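Haromport Table Produce

README, last revised June 10, 2018

What this is

Haromport Table Produce is a collection of pictures and short notes about fruit and vegetables kept in bowls, baskets and trays on household tables. It covers mixed containers only. A bag of onions in a cupboard is out of scope, and so is anything on a store shelf.

The release has 2784 pictures from 194 tables. Another 216 were dropped in May, mostly duplicates, which is why the ID numbers run to 3000 with gaps. IDs were not reassigned.

Folders

priltov/ — kitchen tables, mostly bare tops
ortuno/ — dining tables and side tables with a cloth (the place is written Ortuño, but the folder name has no accent)
notes/ — one text file per table
names.txt — the list of produce names
changes.txt — what changed between releases

The two table folders do not overlap. If a table had a cloth for part of the time, it was put in ortuno/ and the note file says so.

Note fields

table: short ID, a letter and three digits
container: basket, bowl, tray, plate, other
container_color: one plain color word
cover: cloth, mat, none
produce: names from names.txt, separated by commas
other_items: anything else on the table, free text

Leave a field blank if you are unsure. Please do not write "unknown", as the older Feltel sheets did. There are still a few of those in notes/ and they will be cleaned up when someone gets to them.

Naming produce

Use the everyday name. Oranges are "orange" whatever the shade of the peel, and a pale one is not a separate entry. Cherry tomatoes get their own name because they are easily mixed up with full-size tomatoes in the counts. Potatoes are "potato" at any size. Passion fruit is "passion fruit", two words, smooth or wrinkled.

Fruit and vegetables in the same basket go in the same produce field. An earlier version split them, and people spent too much time arguing over tomatoes.

A filled-in note from ortuno/ looks like this:

container: basket
container_color: blue
cover: cloth
produce: orange, passion fruit, potato, cherry tomato
other_items: small photo frame or desk calendar with a clip on top 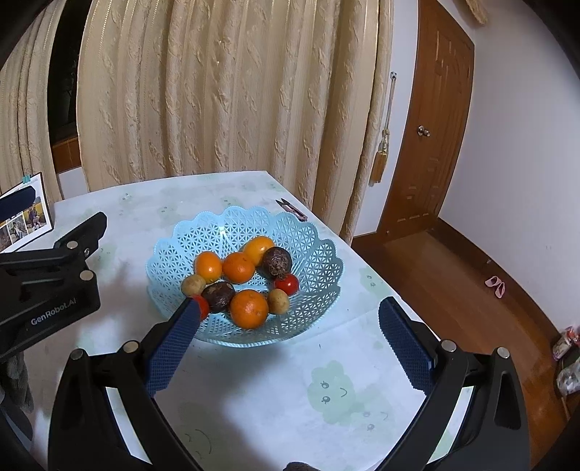 Order within the produce field does not matter. Each name goes in once, even when there are several of the same thing. Counts are kept in a separate file, counts.txt, which so far covers 1450 pictures, all of them checked twice.

Known problems

Lemons and limes are confused in the early priltov/ notes.
The color words "blue" and "green" were used loosely for pale plastic.
Patterned cloths are only marked "cloth". There is no field for the print — we may add one.
Table K041 appears twice under slightly different spellings.

Corrections

Send the table ID, the field and the new value. One correction per line is easiest to merge.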